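Clusham Round Open-Top Bin, Light Blue

Item 2538
Category: Waste and Recycling / Indoor Bins / Open-Top
Sold by: Bravby Facility Supply
Page last revised: 07/09/2025

Overview

The Clusham Round is a one-piece plastic bin for dry indoor waste: wrappers, paper, small packaging, tissue and similar light material. It has no lid, pedal or inner bucket. It stands on the floor and can be used with or without a liner.

This page covers the light blue version. The same body is sold in gray (item 2541) and white (item 2542). Dimensions, material and care instructions are the same for all three.

Construction

The body is injection-molded polypropylene, colored through. The color does not sit on the surface and will not peel, although scratches show as a slightly paler line. The wall tapers toward the base so that bins nest for storage and shipping.

The rim is a separate ring that snaps over the top edge of the body. On the light blue model the ring is a lighter blue than the body. It holds the liner in place and covers the cut edge of the bag. The ring can be removed by hand. Press outward at any point below the ring with the thumbs and lift. It does not need to be lined up with a mark when it goes back on.

The base has a shallow raised center and a continuous foot around the outside. There are no rubber pads. On smooth flooring an empty bin will slide if it is pushed with a foot. Buyers who want the bin to stay in one position should order the adhesive base ring (item 2550).

Specifications

Shape: round, tapered
Opening diameter at rim: 235 mm
Body material: polypropylene
Rim material: polypropylene
Color: light blue body, lighter blue rim
Lid: none
Handles: none
Liner: optional, see below
Nesting: yes, with rim removed
Indoor use: yes
Outdoor use: not recommended
Dishwasher: no
Pack quantities: single, or carton of 3

Liners

Any soft liner wide enough to fold over the opening will fit. The Brellis small-bin liner is the one we stock for this item. It is sold on a roll of 58 and is thin enough that the rim ring closes over it without force.

To fit a liner:

Remove the rim ring.
Open the liner fully and drop it into the body.
Fold the top of the liner down over the outside edge.
Press the rim ring down until it seats all the way around.

If the ring will not seat on one side, the liner is usually bunched there. Spread the fold and press again. Heavy-duty liners and doubled liners are too thick for the ring and can cause it to pop off when the bag is pulled out. In that case leave the ring off and store it under the bin.

For dry wrappers only, many buyers run the bin without a liner and tip it into a larger container. The inside wall is smooth and has no ribs, so flat film and paper slide out. Static can hold very light film against the wall in heated rooms. Wiping the inside with a damp cloth reduces this for a few days.

Suitable waste

Snack and candy wrappers
Folded food packets, emptied
Printed film and paper sleeves
Receipts, labels and backing paper
Tissue and dry paper towel

Unsuitable waste

Liquids of any quantity
Hot ash, matches or cigarette ends
Broken glass or blades
Batteries
Food scraps, unless a liner is fitted and changed daily

Large flexible packets

Stiff laminated packets behave differently from soft wrappers. A packet that is longer than the opening is wide tends to bridge the rim and stay there, and whatever is dropped next lands on top of it. The bin then looks full when the lower part is empty. Fold the packet in half across its long side before dropping it, with the open end inward. If it springs back, fold it a second time or push it down past the rim.

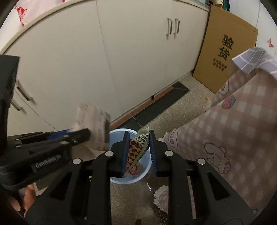
Soft wrappers need no preparation. They fall to the base and settle under their own weight. Where the waste is mostly packaging of mixed sizes, put the large pieces in first and the small ones after, or empty the bin more often.

Placement

Place the bin on a flat floor within reach of the work position. An open bin is easiest to use slightly in front of the user, to the left or right of the knees. Under a desk it should be pulled forward so that the full opening is clear of the desk edge. We do not recommend standing it on a chair, shelf or cart.

Keep the bin away from radiators and floor heaters. Polypropylene softens with sustained heat and the body will go out of round, after which the rim ring will not seat.

The round shape leaves a gap when the bin is placed in a corner. If corner placement is needed, the Papadopoulos Square bin (item 2610) takes up less usable floor for the same purpose. It has a fixed rim and does not nest.

Cleaning

Wash by hand with warm water and dish soap. Take the rim ring off first and clean the groove on its underside, where crumbs and dust collect. A soft bottle brush fits the groove. Rinse and let both parts dry before putting them back together. Water trapped under the ring leaves a white line in areas with hard water. Diluted vinegar removes it.

Do not use scouring powder, steel wool or solvent cleaners. Marker ink and the print from some packaging can transfer to the light blue surface if the two are left in contact while damp. Isopropyl alcohol on a cloth takes off most of it. Test on the base first.

Sunlight will fade the light blue over time. The rim, being paler, shows this less than the body does. Replacement rims are molded to the original color and may not match a faded bin.

Storage

Nest the bodies with the rims off. Bodies nested with the rims on will wedge together and are hard to separate. If this has already happened, stand the stack in warm water for a few minutes and twist. Do not pry with a screwdriver, as the top edge of the body cracks easily when it is levered from one point.

Rims can be hung on a hook or stacked flat. Nothing heavy should be stored on top of them.

Parts and accessories

2544 - Rim ring, light blue bin
2545 - Rim ring, gray bin
2546 - Rim ring, white bin
2550 - Adhesive base ring, clear
2553 - Brellis small-bin liner, single roll
2554 - Brellis small-bin liner, case

Bodies are not sold without rims.

Change from the previous version

Bins made before June had a rim with a narrower groove. The old rim and the current body fit together, but the hold on the liner is weaker. The current rim does not fit the old body. To tell them apart, turn the rim over - the current part has a small raised dot inside the groove, and the old one is plain. State which body you have when you order a replacement rim. If you are not sure, send a picture of the underside with the order.

Common questions

Does the bin tip over when it is empty?
It can if it is struck near the rim. The taper makes the base narrower than the opening. The adhesive base ring prevents sliding and reduces tipping, although a hard knock will still move it.

Can the adhesive ring be removed?
Yes, from sealed hard floors. Pull slowly at a low angle. It should not be used on waxed wood, unsealed stone or carpet.

Is there a lid?
No. The rim profile is not designed to hold one, and lids from other bins of similar size will rest on it loosely.

Can it be labeled for sorting?
Paper labels stick well to the outside wall but leave residue. Vinyl labels are easier to remove. Put the label in the upper half of the wall, below the rim ring, where it can be read from standing height.

Will it take kitchen waste?
With a liner, for short periods. An open bin does not contain odor, and a lidded model is a better choice for a kitchen.

Shipping and returns

Single bins ship in a plain carton with the rim fitted. Cartons of three ship nested, with the rims packed flat in the bottom bin. Check that all the rims are there before throwing the packaging away.

Unused bins may be returned in the original carton. Bins that have held waste are not accepted back unless the part is faulty. Cracks in the top edge and rims that do not seat on a new body are treated as faults. Fading, scratches and heat distortion are not. To report a fault, quote item 2538 and the batch code molded into the underside of the base.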